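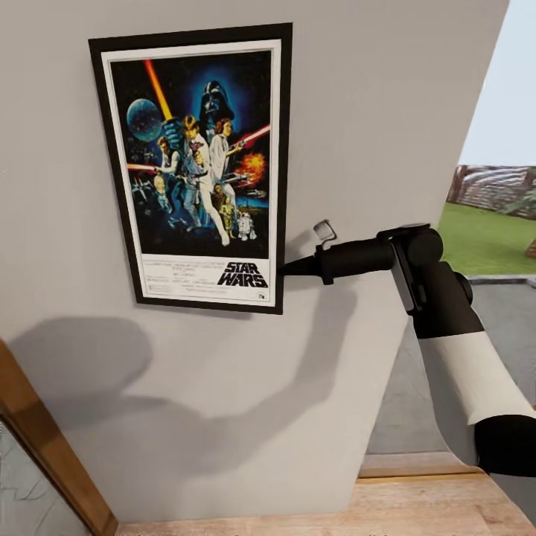 Lenuța Chiriac
Bench notes, Killgate range workshop
December 12, 2018

Picked up where we left off on the Costau trainer pistols. All of them had been through the fall classes without a full strip, and the last group complained of light strikes on two of the guns. Pulled both first.

Gun 2 had a firing pin channel full of old oil and brass dust. Flushed it, dried it with air, put it back with no oil in the channel. Pin moves freely now. Whoever cleans these at the end of class is squirting oil in from the back of the slide. I put a note inside the lid of the cleaning kit.

The other one was clean but the striker spring measured short against a new one. Swapped it. Kept the old spring in the bag with the tag on, in case we want to check the rest of that batch.

Round count on gun 2 is 798 since the September service according to the log sheet. I don't trust the sheet, as two class days have no entry for it. From now on the count goes down before the gun goes back in the safe.

Magazines next. Went through the whole crate, 59 in there. Marked the bad ones with red tape on the base plate. Most of the trouble is feed lips spread from being dropped on the concrete during reload drills. We keep those for malfunction practice and they must not get mixed back in. Last time they did, and half a morning went to chasing a jam that was only a bad magazine. The rubber mats from Masalton are still not here. Called again, no date.

Function checked both repaired guns on the short lane, 30 rounds each, strong hand and then weak hand. No light strikes. Gun 2 threw one case straight back at my forehead when I shot it weak-handed. Could be my grip. Could be the extractor. Want somebody else to shoot it before I touch anything.

Tried the Kivi holster with the new retention screw. Draw is smoother but the screw backs out. After almost 30 draws it had turned a quarter turn. Blue thread locker on it, left overnight. If it moves again we go back to the old screws and I return the pack.

Timer: the second one is picking up shots from the next lane. Turned sensitivity down one step, seems better, only tested with one person on the line.

To do:
Strip the remaining Costaus, channel and spring on each
Order striker springs, same part number as the tag
Check holster screw in the morning
Extractor tension on gun 2
More red tape

Dummy rounds are in the gray tin on the top shelf, not the ammo cabinet. Please put them back there.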